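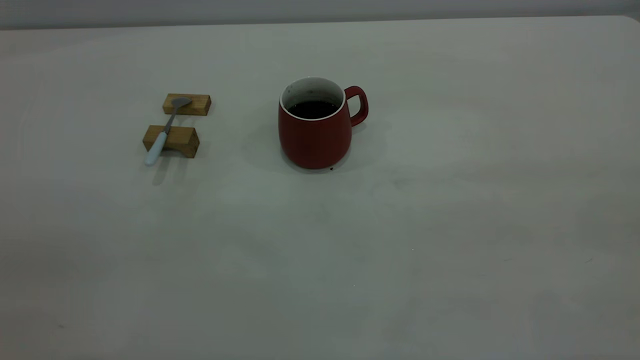

Tusano: Spoon Placement with a Single-Arm Manipulator
Project report, Manipulation Lab course, Jalstead campus
Submitted 12th April

1. Objective

The task assigned to our group was to pick up a spoon from a raised rest and place it in a mug so that the handle leans on the rim. The course handout lists this as a level two task: one grasp, one reorientation, one release. The mug must not be moved more than a few millimeters and must not be tipped.

The group chose the project name Tusano in January. The arm, controller and table belong to the department and are shared with the Kavanagh group, which works on drawer opening.

2. Task definition

Start state: spoon lying across two wooden blocks, mug upright to the right of the blocks with its handle facing right. The blocks hold the spoon off the table so that the fingers can close around it without touching the surface.

Goal state: spoon bowl inside the mug, spoon handle above the rim, both blocks still on the table. The gripper is open and the arm is parked outside the camera view before the end image is saved.

A trial is stopped by the operator if the fingers press on the rim or if the spoon lands on the table.

3. Software

Control code is split into three processes. The first reads the camera and estimates the position of the mug opening by fitting an ellipse to the white rim. The second plans the arm path with the Hemport library from last year's course. The third runs the gripper and logs finger width at each time step.

The ellipse fit worked well on the red mug. The edge between the red outside and the white rim is strong, and a dark liquid gives a second edge inside the first. In early tests the fit sometimes locked onto the liquid line in place of the rim. This put the release point too low. We fixed it by keeping only the larger of two nested ellipses.

Spoon detection was less reliable. The pale handle has low contrast against the gray table, and the segmentation often lost the tip. The final version locates the blocks first by color and searches for the spoon only in the region around them.

4. Method

Demonstrations were recorded by teleoperation. We collected 139 demonstrations, of which 32 were removed for dropped frames or operator error. The policy was trained on the rest. Spoon angle on the blocks was varied between demonstrations. Mug position was varied less, which we now consider a mistake (see section 6).

The spoon has to be turned from nearly flat to a steep angle before release. The wrist does this above the blocks, before the arm moves toward the mug. Turning it over the mug was tried first and dropped after the bowl struck the rim several times.

A start image and an end image are stored for every trial. End images were scored by hand against the goal state in section 2.

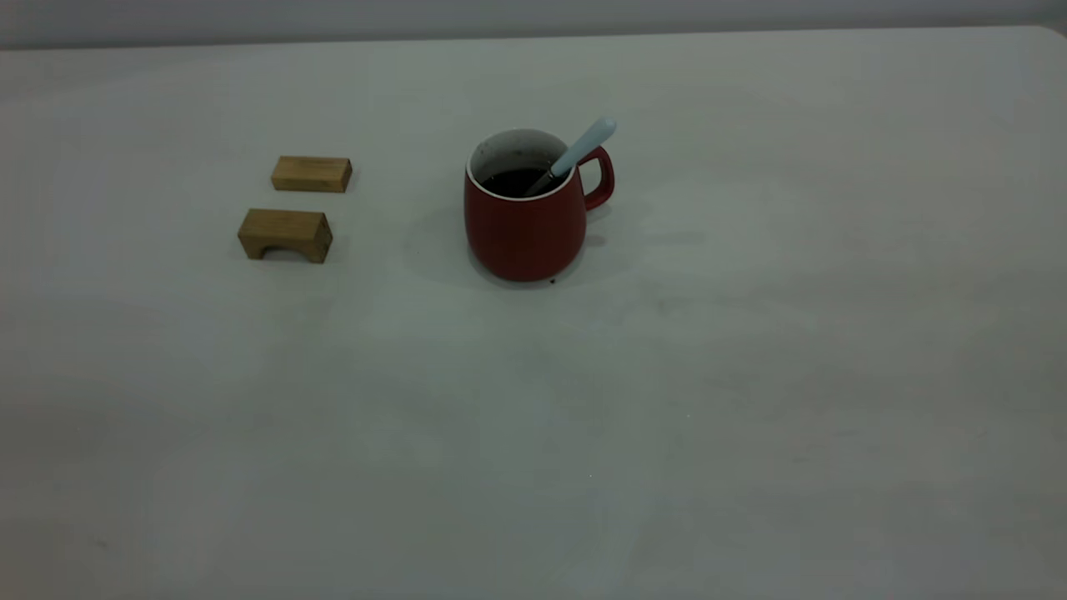 5. Results

The final policy was run for 90 trials. Most failures came from the grasp: the fingers closed too near the end of the handle and the spoon rotated in the grip during the wrist turn. Failures at release were rarer. In those cases the bowl touched the rim and the spoon slid off to the outside.

Closing the fingers more slowly reduced rotation but added time to each trial. We kept the slower setting.

6. Limitations and further work

The policy was tested with one mug and one spoon. When the mug was moved close to the right side of the table, the arm still approached the old position and had to be stopped. More demonstrations with varied mug positions are needed.

Finger width alone does not show whether the spoon has turned in the grip. A second camera near the wrist would help, and a mount for it has been drawn but not printed. The logs and scoring sheet are in the course folder under Tusano, run 323.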